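Washing and storing knitted and woven covers

Wash new covers alone the first time. Green, red and navy dyes bleed most, and one cold rinse before the main wash removes the bulk of the loose color. Use half the detergent stated on the box. Excess soap stays in the stitches and makes them stiff.

Spin at low speed, no longer than 3 minutes. A knit stretches along its length when hung with water in it, so press it in a towel first. Dry flat where space permits - a rack over the bathtub is enough for most pieces.

Long pieces should be aired at full length for 11 hours before storage. Fold lines set during packing drop out under the weight of the cloth. A clean floor or table may take the lower end. 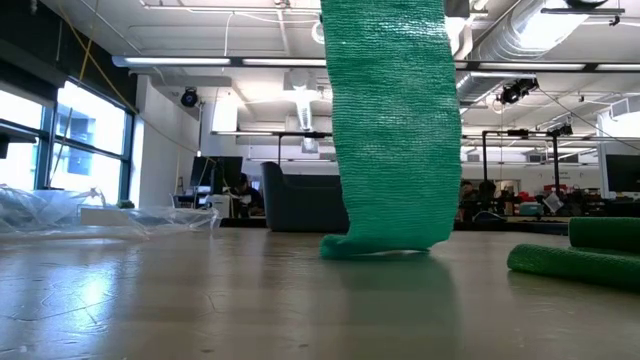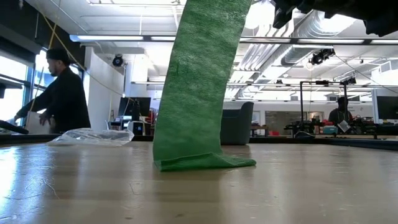
Roll for storage; do not fold. Start at the narrower end and keep the tension even. Tie with cotton tape, never rubber bands, which perish and leave a brown mark. Bożena Walczak of Harasym recommends tying in 3 places for anything longer than a bath towel.

Store in a dry cupboard away from hot pipes. Plastic bags trap damp - use an old pillowcase. Check for moths in July and again when the heating comes on. Cedar blocks lose their scent after a season and can be renewed with fine sandpaper.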